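Search this site Search Popular: jobs, sublets, lost & found

Wanted: people who can tie shoes, sort closets and put things back where they go

Posted December 2025 by Hervé Hoarau
1,625 views – 60 shares
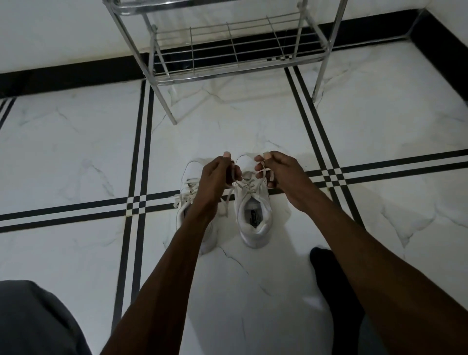 What we do all day

Hi! I'm Hervé and I run Plomley, a small home-tidying outfit that works mostly in entryways, mudrooms and closets. Shoes are a huge part of it. If you have never thought much about how many shoes a family of five keeps by the front door, you will by the end of your first week with us (my own house is no better, please don't ask to see it).

I'm looking for two part-time people to start after the holidays. We got busy in October when we took on the apartments in the Charpentier building, and I've been doing evenings on my own ever since. I'm tired and my knees hurt, so I'm finally writing this ad.

A normal visit goes something like this. We pull everything off the shoe rack and out from under it, pair it all up, and wipe down the rack and the floor. Then we go through the shoes one pair at a time. Muddy ones get brushed outside. Sneakers get their laces pulled even and tied so they don't trail all over the floor, and if a lace is worn through we swap it for a new one from the kit. Then it all goes back, with the everyday pairs where the kids can reach them. Boots go on a tray. After that we do coats, bags, umbrellas and the bowl of keys and dead batteries that every house seems to have.

Who I'd love to hear from

You don't need experience. Really! One of our best people came to us from a bakery. What I do need is someone who likes fiddly work with their hands and doesn't get cranky on the tenth pair of sneakers. You'll be down on the floor a lot, on tile mostly, and we have knee pads. You should be OK carrying a full tote up a flight or two of stairs, and you should be kind about other people's mess. I can teach lacing in an afternoon but I can't teach that last one.

If you already know three ways to lace a high-top, tell me in your note, I want to see them.

Hours and pay

Shifts are mornings or afternoons, never both on the same day unless you ask for it. I pay $30 an hour, including the time between houses. Lunch is on me when we do a long one, and it's usually from Patis because it's close and the soup is good. We bring all the supplies, so no need to buy anything. Please wear clean indoor shoes or thick socks, as most of our clients have a no-outdoor-shoes rule past the door.

There's a paid tryout first – one short visit with me, an ordinary entryway, nothing scary. You see if you like it and I see if we get along.

How to apply

Drop a note in the box at the Plomley office or send it through the message button on this site. Tell me your name, which half of the day suits you, and what the inside of your own closet looks like right now. No résumé needed, a few lines is plenty. I read them all myself and I'll write back either way, though it can take me a few days.

One more thing: the storage job at Gernum that I posted here before is filled, so please don't apply for that one.

Thanks for reading all this!
Hervé

Comments (5)

mags_t: Is this OK for someone who can only do two mornings a week? I have little ones in school.

Hervé Hoarau: Yes! Two mornings is great. Send me a note.

Dolores P.: They did my mother's hallway in the fall and she still talks about it. She can find both her slippers now.

kneesocks44: do you provide the knee pads or bring our own

Hervé Hoarau: We have them, but bring yours if you like them better – ours are kind of stiff.

Share this post 60
Search this site Search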